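Desk organizer

A desk organizer is a container or set of containers used to keep small items in order on a work surface. The term covers open trays, pen cups, letter racks, stacked boxes and small units with drawers. Desk organizers are found in homes, schools, offices and workshops, and are commonly sold by stationery and housewares stores.

History

Boxes for writing supplies are much older than the modern desk. Portable writing boxes often had a sloping lid, a space for paper and smaller spaces for pens and ink. As office work grew during the nineteenth century, large desks with built-in pigeonholes and drawers came into wide use, and separate containers were less necessary.

The flat-topped desk changed this arrangement. It gave the worker more open space but fewer places to put things, and loose trays and racks were sold to make up for the loss. Early models were made of wood, wire or sheet metal. Plastic became common after the middle of the twentieth century and made it possible to produce light units in many colors, including clear and tinted ones.
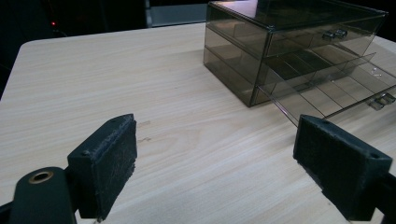 Regional makers

In Olotdale, the production of small household containers began as a side business of the local furniture trade. The Burnbridge works, on the eastern edge of the town, made wooden card boxes and letter trays before turning to molded plastic. At its height the works employed 641 people. Its best-known line, the Tundia, was a group of stacking units that could be bought one at a time and joined by small pegs. The line stayed in the catalog for 39 years – longer than any other product of the works.

The Matić collection, held by the Olotdale town museum, contains nearly 400 containers for desk and kitchen use, together with catalogs, price lists and molds. It is shown in part each February, when the museum changes its displays.

Types

Open trays are the simplest form. They are used for paper or for items that are picked up often, and they may be stacked on short posts. Upright holders keep pens, rulers and scissors within reach but allow only the tops of the contents to be seen.

Drawer units protect their contents from dust and make better use of height. The drawers are usually shallow, so that items lie in a single layer. Many have a small tab, knob or cutout at the front. Partitions may be fixed or movable; fixed partitions are stronger, while movable ones can be set to suit the contents.
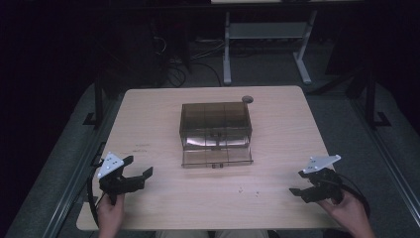
Materials

Wood is durable and can be repaired, but it is heavier and usually costs more. Wire and sheet metal are strong for their weight, although metal edges can scratch a desk unless they are covered. Cardboard is cheap and is often used for magazine files and archive boxes.

Polystyrene and acrylic are the usual materials for clear units. Both show their contents well. Polystyrene is cheaper but cracks more easily when dropped, and both can be dulled by rough cloths or strong cleaning fluids. Tinted plastic hides fingerprints and small scratches to some extent.

Use and care

Items in daily use are generally kept in the front or top sections, and spare supplies lower down or farther back. Drawers that are too full may catch on the frame above and wear the runners. Most plastic units can be washed with mild soap and lukewarm water and should be dried before they are filled again – trapped moisture can mark paper and rust metal clips.

See also

Filing cabinet
Letter tray
Pencil case
Pigeonhole desk
Stationery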